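Brestia Home Forum > Walls and ceilings > Mineral paint over old emulsion, is it possible?

Citlali Serrano
5 Dec 2017
Good evening to all. I would like to ask for your opinion before I buy anything. We have a long living room with walls painted in ordinary white emulsion by the previous owners. I wish to have a grey wall that is a little cloudy, as if it were concrete, on the long side only. The shop recommended me a mineral paint from Meltiseo. On the tin it is written that it must go on a mineral surface, but the man in the shop told me it will hold also over emulsion if I use their primer. Whom should I believe, the tin or the man?
The painter we asked wants 2,000 for the whole room, preparation included, therefore I prefer to do it by myself.

robles_plaster
Believe the tin. I have worked with lime and mineral paints for many years and the problem is always the same. The paint needs to drink a little from the wall. Old emulsion closes the wall like a raincoat. It will look beautiful at Christmas and in February it will come away with your fingernail.

Kettlewren
I don't agree with this. I did my hallway over old emulsion, with a primer that has sand in it, and it is still there. I washed the wall with sugar soap, sanded it by hand, one coat of primer, then 2 coats of paint with the big brush. The washing is the boring part and for this reason people skip it, and afterwards they say the paint was bad.

robles_plaster
A hallway where you don't touch the walls is not a living room with a sofa against them. Also we don't know what is under the emulsion. If it is gypsum, if there is old wallpaper paste, if it was a kitchen before. Citlali, please make a test: stick a strip of strong tape on the wall, press it well, pull it fast. If the emulsion comes off on the tape, then no primer in the world will help you.

Citlali Serrano
I made the test near the window and behind the door. Near the window it was clean. Behind the door some white flakes came off on the tape. The previous owners had a radiator there, I think. Does it mean I must remove everything?

Kettlewren
Only the bad part! Scrape until it stops coming, fill the edge, sand it, and seal. You can see the step if you don't fill it properly, and a cloudy paint shows it even more when the light comes from the side.

Old_Akodgate
May I ask why it must be mineral paint? A normal matt emulsion in 2 close greys, put on with a sponge while the first is still wet, gives the same cloudy look for much less money. I did this in a bedroom in Akodgate and visitors touch the wall to see if it is cold.

robles_plaster
It doesn't give the same look. From the door perhaps it does. When you stand near, the sponge is repeating itself.

Old_Akodgate
Then turn the sponge.

Citlali Serrano
Thank you, I did not think of the sponge and I will try it on a board first. My other doubt is the short wall. My husband wants it very dark, and I am afraid the room will become a cave. Should the dark colour go on the short wall or on the long one?

Kettlewren
The short one, in my opinion, and not opposite the window if you can avoid it. A dark wall opposite the window eats the light. And paint a big board, at least as wide as your arms, because the small cards from the shop lie.

linen_and_lime
I would also think about what stands next to the dark wall. Dark beside plain white is rather hard. Beside a pale wall with some grain or streaks it is softer, and you don't need to change the floor. The third one has a pale streaked wall meeting a charcoal one, and the grey with patches is in the first.
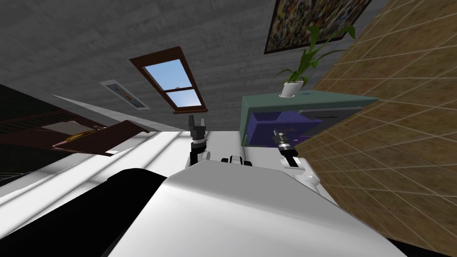
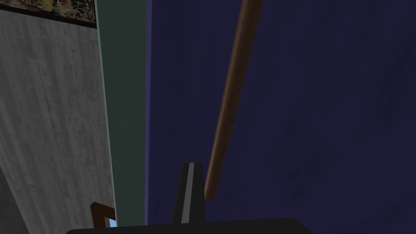
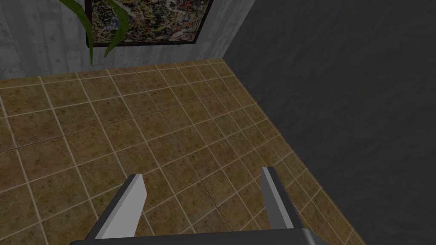
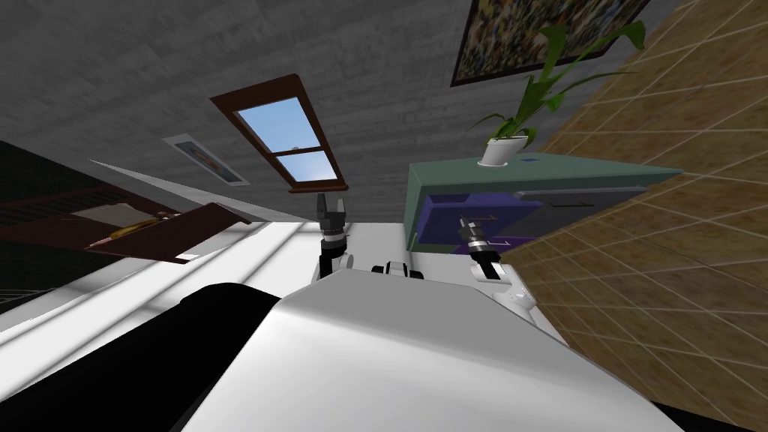

Citlali Serrano
How long must I wait between the primer and the first coat?

robles_plaster
Leave it overnight, and longer if the room is cold or the windows stay shut. The tin will say 4 hours, but this is for a warm, dry room. Put your palm on the wall in the morning, and if it feels cooler than the wall without primer, wait until the evening.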